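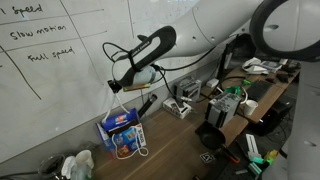
Figure 3.1 An opened snack box on a desk, with a white cord running over its front.

Chapter 3
Using What Is Left: Boxes, Cords and Desks

Viola Rizzi kept a stationery shop for most of her life and never bought a storage box. She used the cartons her stock came in. This chapter looks at how an ordinary food carton can be put to use again on a desk or a shelf, and at the cord that so often ends up in it.

A desk in daily use collects things that have no fixed home. Papers, cables, a water bottle, a spray bottle and a paper cup may all share the same stretch of wood. Before you choose a container, sort what is there into things used every day and things used now and then. Only the second group belongs in a box.

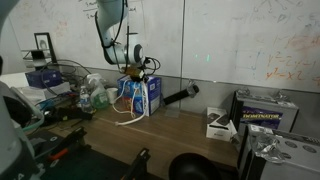 3.1 Choosing a carton

Snack cartons are a good size for a desk. The printing on the outside can help as well - a carton with bright pictures is easy to pick out on a crowded shelf. Open the flaps fully and check the inside for crumbs. A carton laid on its side gives you a small open cupboard, and a smaller carton can go inside it as a drawer. 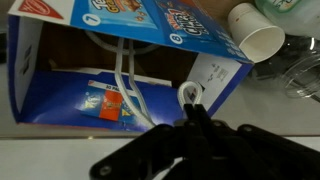

Figure 3.2 A smaller carton marked "30 PACK" lying in the opening of a larger one.

3.2 Cord and its ends

Braided cord is made of many fine strands that hold one another in place. Once it is cut, the strands at the end are free to spread, and the braid slowly comes undone. In the Gandach workshop course, Lambros Tsoukalas has his students bind each end with thin thread before the cord is put away. Thin cord should be wound separately, as it catches easily on anything thicker.
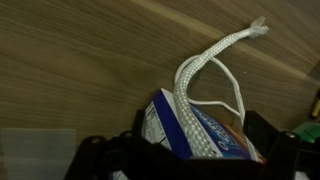 How should a long cord be stored in a carton?
Coil it loosely, tie the coil once with a short piece of string, and lay it flat on the bottom with the tied side up.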